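How Does a Car Know Where It Is Going? Steering, Gears and Brakes for Young Readers

25/10/2020

Cars have a lot of parts. A small family car is made from thousands of pieces, and most of them are hidden under the hood, under the floor or behind the doors. You do not need to know all of them to understand how a car works. This page explains four jobs that every car has to do: make power, send the power to the wheels, turn, and stop.

Some words are explained at the bottom of the page.

Making power

Most cars on the road have an engine that burns gasoline or diesel. Inside the engine are round tubes called cylinders. A small family car often has three or four of them. In each cylinder there is a metal plug called a piston, which fits very closely but can still slide up and down.

A tiny amount of fuel is mixed with air and goes into the cylinder. The piston squeezes the mixture. In a gasoline engine, a spark sets fire to it. The hot gas pushes the piston down hard. Then the piston comes back up and pushes the used gas out through the exhaust pipe.

This happens very quickly. When a driver is on the highway, the engine may be turning 3,000 times every minute. That is 50 times every second. Try tapping your finger on the table as fast as you can for one second and see how far you get.

The pistons go up and down, but wheels need to go around. A bent metal bar called a crankshaft joins the pistons together and changes the up and down movement into a turning movement. The pedals of a bicycle do the same thing. Your knees go up and down, and the pedals go around.

Electric cars do not have cylinders or pistons. They have a battery and a motor, and the motor makes a turning movement right from the start.

Sending power to the wheels

Between the engine and the wheels is the gearbox. It is full of toothed wheels called gears. When two gears touch, the teeth of one push the teeth of the other, so when one turns, the other has to turn too.

If a small gear turns a big gear, the big gear goes around more slowly but pushes harder. If a big gear turns a small gear, the small gear goes around faster but pushes less hard.

A car needs a hard push to start moving or to climb a hill. First gear is for that. When the car is already going fast it does not need such a hard push, so the driver, or the car itself, changes to a higher gear.

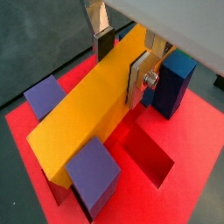
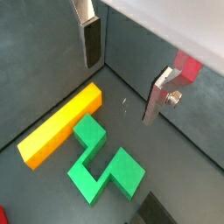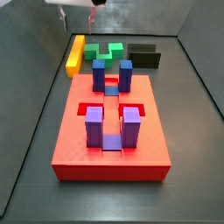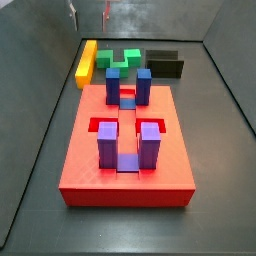 Turning

The steering wheel is joined to a long rod called the steering column. At the bottom of the column is a small gear. This gear sits on a flat bar with teeth along it. The bar is called a rack, and the small gear is called a pinion.

When the driver turns the steering wheel to the left, the pinion turns and slides the rack sideways. The ends of the rack are joined to the front wheels, and the wheels point left.

The driver has to turn the steering wheel a long way to make the road wheels turn a little. Turning the steering wheel by 90 degrees (a quarter of the way around) only moves the front wheels a small amount. This makes the car easier to control. If the wheels copied the steering wheel exactly, a sneeze could send the car onto the sidewalk.

Many cars also have power steering. A pump or an electric motor helps push the rack, so the driver's arms do less of the work. It helps most when the car is parking.

Stopping

Put your hands together and rub them quickly. They get warm. This is called friction, and brakes use it to slow a car down.

Behind each front wheel is a metal disc that spins with the wheel. On each side of the disc is a brake pad. When the driver presses the brake pedal, a liquid called brake fluid is pushed along thin pipes. The fluid presses the pads against the disc. The pads rub, the disc slows down, and so does the wheel.

Some cars have discs at the back too. Others have drums, which look like shallow metal bowls. Inside a drum are curved pieces called brake shoes that press outward.

Brakes can get very hot. Never touch a brake disc or a wheel when a car has just been driven.

Try it: a cardboard rack and pinion

You will need corrugated cardboard, a cardboard tube, glue, scissors and a thumbtack. Ask an adult to help with the cutting and the thumbtack.

1. Peel the smooth paper off one side of the cardboard so you can see the bumps.
2. Cut a long strip as wide as your thumb. Glue it to a flat piece of card with the bumps facing up. This is your rack.
3. Cut a short ring from the cardboard tube. Glue another strip around the outside with the bumps facing out. This is your pinion.
4. Wait for the glue to dry.
5. Fix the rack to a table with the thumbtack at one end, or just hold it still. Roll the pinion along it and feel the bumps fit together.
6. Now take the rack loose and hold the pinion in one place above it. Turn the pinion and watch the rack slide.

If the pinion slips, press down a little more. Squashed bumps will not grip, so you may need a new strip.

Questions children ask

Why do tires have grooves?
The grooves give water somewhere to go when the road is wet. Without them the tire could slide on top of the water.

Can a car drive backward as fast as forward?
No. A gasoline car usually has only one reverse gear, and it is a low one, for slow driving.

Why does the engine need oil?
The moving parts rub against each other. Oil keeps them slippery and helps carry heat away.

Words to know

Crankshaft: the bent bar that changes up and down movement into turning movement.
Cylinder: a tube in the engine where fuel burns.
Friction: the force you get when two things rub together.
Pinion: a small gear.
Rack: a flat bar with teeth.

Next page: What Is Inside a Car Battery?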